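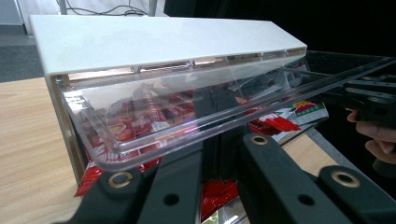
Frequently asked questions: machines and everyday chores
Updated 2025-01-24

Zudum receives many enquiries as to whether a machine can yet take over small chores at home, in a canteen or on a shop floor. Our position is that some single steps can be done well, while whole chores remain difficult. Drawing one packet from a well-filled dispenser is a fair test. Glossy red wrappers crumple and overlap, and a clear flap throws reflections across them, so the edge of a packet may be hard to find.

Which chores are closest to being ready?
Those in which every item has the same shape and a fixed place. Our Brostow site has completed 2,000 trial picks with boxed goods, and Irena Wasilewska's team will publish the results in February.
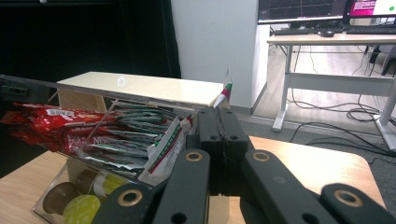
Coffee sticks and capsules at the refreshment station

Why are thin sachets harder than boxes?
They bend, slide and cling to one another. A grip firm enough to hold one may bring out its neighbour as well — a person feels this at once, and most machines do not.

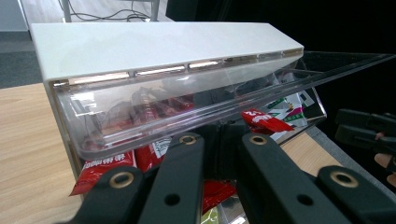 SHOPS AND STOCKROOMS

Can a machine refill a display unattended?
We do not yet advise it. In the Nedow stockroom trial, a member of staff remained present for all 14 shifts. Lids and flaps accounted for more stoppages than the goods themselves.

Whom should a shop contact about a trial?
Please write to Hanna Gajewski at the Brostow office. Applications are answered within five working days.

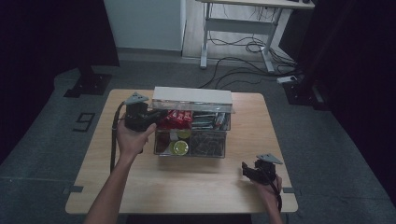
Will a household machine be able to tidy a whole kitchen soon?
We do not expect this in the near future. Kitchens differ widely, and a machine that manages one cupboard may fail at the next. Zudum reviews this answer every six months.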